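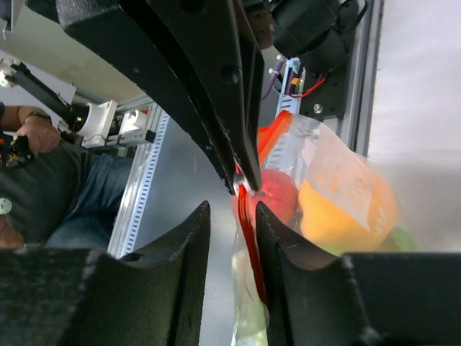
I've been wanting a decent set of bench rules for hand-guided robot work for ages, and the Trimetti Bench Practice Kit is the first one I've paid for with my own money. It's a boxed set: 29 rule cards on a ring, a wall chart, a pad of tear-off session sheets and a slim booklet explaining where the rules came from. It's pitched at people running small two-arm stations with a person driving, so the big industrial cell stuff doesn't come into it. I started with the handover section (bags, pouches, anything floppy) because that's where we get into strife. Its very first card is about the operator: seated, controller in hand for as long as a gripper is closed on anything. You can see a hand on the controller with the bag still pinched, and that's the whole card, really. I'd have written it in half a page and Trimetti did it in a line.

We do a lot of zip bags. Soft fruit in a clear bag looks like the friendliest job in the world until you try to write down what counts as doing it properly. Is it a pass if the bag ends up sealed but one arm has let go early? What if the seal strip gets creased? Who decides, and do they decide before or after the run? I had all of this scribbled in a notebook in a private shorthand, and every new person at the bench got a slightly different version of it from me depending on how much coffee I'd had.

So, the kit. It cost me 100 dollars plus postage and arrived in a flat box in December. The ring is good thick card with rounded corners, and the ring itself opens, so you can pull out the rules for the day's job and hang them at eye level. I love this! I've got four on a hook right now and the rest in a drawer.

The wall chart I like less. It's huge, the type is small, and it repeats the cards word for word in a different order. Mine lasted until morning tea.

What I had before was the free checklist from Grendow, which plenty of people round here still use. It's a perfectly fine checklist. But it's a list of things to tick at the start of the day, and it has nothing to say about the middle of a run when a fold of plastic has bunched up between the fingertips and you have to choose between squeezing harder and backing off. Trimetti says back off, open, re-approach, and log it as a second attempt. I grumbled about that for a while (it feels slow) and now I do it without thinking.

The pad card is the one I'd photocopy for everybody. It wants you to look at the finger pads before each session and note any wear along the upper edge, which is the bit that does the work on thin film. My left pad has pale specks scuffed along its rim, and under my old system that would've rated a shrug. Now it goes on the sheet as "cosmetic, watch", with initials, and whoever comes next can see whether it's getting worse.

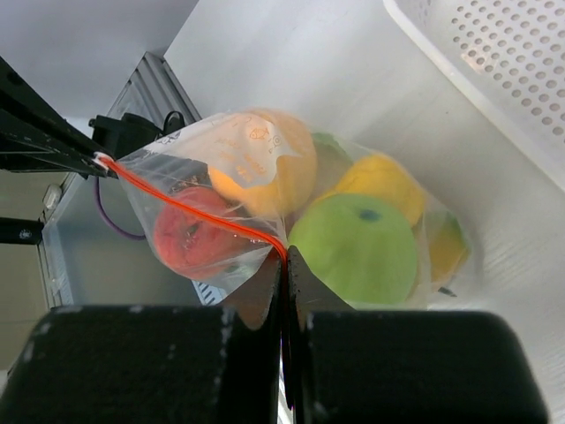 What the cards get right

They're written for someone with their hands full. Short sentences, a verb up front, no "should where practicable". Card 10 reads, in full: "Agree what finished looks like. Write it down. Then start." I've sat through entire meetings that said less.

They also separate two things I'd always mashed together, which are rules about people and rules about data. The people rules have a red corner and can't be skipped. Cables tied back and clear of the joints, stop button within reach, no hands between the arms while the power's on, one person driving each pair of arms. The data rules have a grey corner and you're allowed to bend them as long as you write down that you did. That covers things like keeping the background the same through a batch, swapping the order of items in the bag, and never deleting a clumsy run just because it's embarrassing.

That last one caused a bit of a barney here. I used to bin the ugly ones. The booklet argues (convincingly, I reckon) that a bin with no record next to it is how you end up fooling yourself, so ugly runs now get a tag and stay put.

What I'd change

The session sheets are too cramped. There's a box for notes about as wide as my thumb, and the floppy-object section begs for notes. Which corner did the left arm take? Did the strip run straight or did it kink? I ended up writing on the back, and the back is printed in a pale green that swallows pencil. Come on, Trimetti.

Section 2 on soft packaging also assumes the bag is empty when you pick it up. Ours very often isn't. A bag with an apple and a lemon in it hangs completely differently, the weight drags the film down on one side, and where you hold it matters far more than how hard. There's a single card on filled bags and it tells you to support the load from below, which is lovely if you've got a third arm. I've written my own card for this and clipped it onto the ring: take the strip near a corner with one gripper, take it again further along with the other, keep the strip in sight, don't tug. Feel free to pinch it.

And the booklet leans on the word "standard" more than it's entitled to. This is one company's good practice. It doesn't certify anything and it won't replace your own risk assessment, and the small print does say so, but the small print is on the inside of the lid where mine got covered by the postage sticker.

Quick word on Venda, because I'll get asked. Their version lives on a tablet and nags you between runs. I trialled it and found I was tapping yes without reading, so the cards win for me. If your lot are more disciplined than I am, the Venda logs are much easier to search.

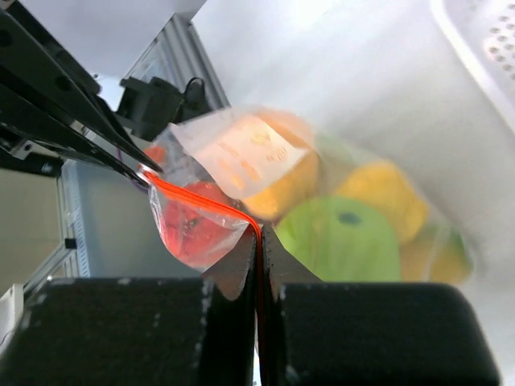

Nantana Prasertsri reckons I'm being too soft on the grey-corner rules. Her view is that once you let people bend a rule and jot a note, the note turns into the rule, and six months on you've got a folder full of exceptions and no idea what the normal way was. She'd make the lot red and retire any card that can't be followed. She did concede that the backing-off card has saved her a fair few torn bags, and she wants a copy of my filled-bag one.

Fair point on the exceptions. I went back through my sheets after she said it and the background rule is the one I bend most, nearly always because a basket or a tub has been parked at the back of the bench and I couldn't be bothered shifting it. I've moved that card over to the hook.

Would I buy it again? Yes, for the ring and the booklet. Skip the wall chart if they ever sell the parts separately. Refill sheets come through Somboon and they were out of stock when I last looked, so I've ruled up my own with a much bigger notes box.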